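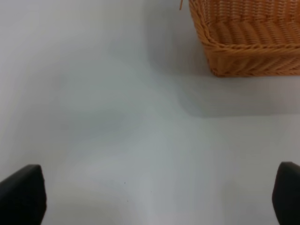 *Climdale, March*

I've been on the 424 again. All the way, end to end, Climdale bus station to the harbour at Skadolby, and I'm still a bit giddy about it, so if you came here for the bread post it'll have to wait another week.

For anyone new: I love country buses. I don't mean old ones with brass handrails, although I wouldn't say no. I mean ordinary, slightly grubby, running-today buses that go the long way round through every village with a shelter. The 424 is the longest one I can reach without getting a train first, and in summer it's packed with walkers. In March you can have the front seat upstairs for nearly the whole trip, and that's what I had, with a cheese roll and a flask and my boots off (sorry).

It leaves Climdale at 9.40. The first bit is dull and I've grown fond of it being dull. Ring road, garden centre, the school, the other garden centre. Then you turn off by the water tower and the road drops straight into trees, and the branches start knocking on the top windows. A little boy behind me ducked every single time. So did I, to be fair.

After Pramine it starts to climb. Pramine is one of those villages that seems to have been built by someone who had only heard of straight lines, and the driver has to take the corner by the chapel in two goes. I've seen it done in one, by the driver with the grey plait, and the people downstairs clapped. She wasn't on this time. Our man did it in two, very neatly, and waved to someone in an upstairs window who waved back with a tea towel.

Then the moor! You come up past the last farm and the hedges simply stop. There's a sign at the top that gives the height as 1,136 feet, and just past it the bus waits for its partner coming the other way, as the next stretch is too narrow for both. Five minutes, engine off. I think those five minutes may be the best part of the day. You can hear the wind finding its way in round the emergency exit. Somebody always gets their sandwiches out. A woman across the aisle, Xiuying Duan, offered me half an orange, and we got talking about the stone walls and whether you could ever learn to build one properly or whether you had to be born next to one. She thinks you could learn. She's been on the weekend course twice and her wall at home is still standing, though she did say it's a low one.

The other bus came up out of the dip with its lights on, both drivers wound their windows down, there was a short talk about a sheep, and off we went.

I should say something about the fares, as I was asked last time. A day ticket is the one to get. If you buy a single out and a single back it costs more, and you can't hop off in the middle. And you do want to hop off! My favourite stop for it is the ford, about halfway down the far side, where there's a bench and a footbridge and a tea hatch that opens when it feels like it. It didn't feel like it. I sat on the bench anyway with what was left in the flask and watched two dippers going in and out under the bridge. They bob up and down the whole time they're standing still, like someone waiting for the loo. I could have stayed until dark.

The next bus was eleven minutes late, which on that road counts as early. It had a school swimming party on it and the whole lower deck smelled of chlorine and crisps. I went upstairs and found my seat taken by a man with a cello. He'd strapped it in beside him. Fair enough, the view's good.

From there it's downhill to the sea, and the last part comes in a rush: the quarry, the allotments, the long terrace with the blue doors, and then the road bends left and there's the whole of the bay in front of you. I've done it in fog and in rain and once in actual snow, and I still sit up for that bend. Skadolby itself takes no time to walk round. I had chips on the wall, I looked in the window of Cui, which has moved its good teapots to the front and raised the price of the green one I want, and I watched a man paint half a boat. Then I got the 4.15 home and slept from the quarry to the moor, with my mouth open, I expect.

What I can't quite get across to people who drive is how much you see from up there. You look over things. Behind every wall that you'd whizz past in a car there's a trampoline or a pond or a row of leeks or an old caravan with curtains in it, and you get to have a proper nosy — all of it from a warm seat, with somebody else watching the road. I came home with four pages of notes. Most of them say things like "goat on shed". 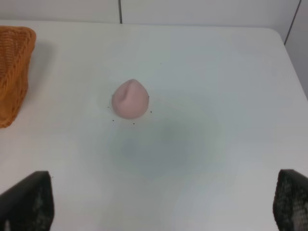

Sibusiso Mahlangu wrote under my last bus post that I'd got the whole thing the wrong way round, and that the 424 ought to be ridden from Skadolby first. You start at sea level, he says, with the sun behind you in the morning, and you climb for an hour with the moor getting bigger in the front window, and Climdale at the end is at least somewhere you can get a hot dinner. He also says the seat to have is the one at the front on the left, and that I've been sitting on the right like a tourist.

I've thought about it a lot more than I should have! He has a point about the sun. Coming the way I do, you're squinting from the garden centre to the water tower. But I'd miss the bend. If you start at the harbour then the bay is behind you before you've got your gloves off, and you'd have to kneel up backwards on the seat to see it go, and I'm too old to do that with an audience. I'll try the left side, though.

Anyway, plans. The timetable changes in April and there's meant to be an extra bus on a Wednesday, leaving after lunch, which would make it possible to do the ford AND the harbour without running for anything. I've already drawn it up on the back of an envelope. Lihua Xie wants to come, and she walks faster than I do, so we may get off at the top by the sign and go down to the ford on foot by the old packhorse track. If you know what state it's in after the winter, please tell me, and mention the bit by the second gate in particular. It was up to my shins last year.

I also still need to know which buses have the heater that works upstairs. The one I had going out was lovely. The one coming back was like sitting in a fridge, and I've put a second pair of socks in my bag ready for next time.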